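Gripper testers wanted, Sorkberg bench, November start

Need people for a few weeks of paid trials. Two makes of parallel gripper, Pirau and Cellov, same arm, same wrist camera, same parts. We want to know which one a normal person can get decent picks out of, and how fast they get there.

You'll be steering the arm by hand controller and handling circuit boards by their connectors. Pick up, move over, set down, log it, next. 40 picks a session, then swap fingers and go again. Target is 3000 logged picks accross both grippers before we write anything up. 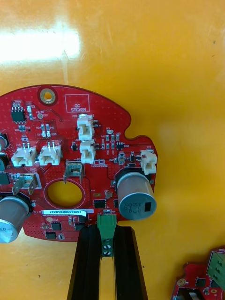 Long fingers and short fingers both get a turn. Grip force is set by us, don't fiddle with it. Dropped boards get logged the same as good picks, no one is marked down for them.

No robot experience needed. Steady hands, ok with sitting still, ok with a bit of repetition. Glasses fine. If you've used the Angelovski controller before please say so, you'd go in a seperate group.

Sessions 89 minutes incl. break. Pay is £76 a session, travel on top within reason.

To apply: short email to the Sorkberg bench desk, say which days you can do. By Friday please. No CV.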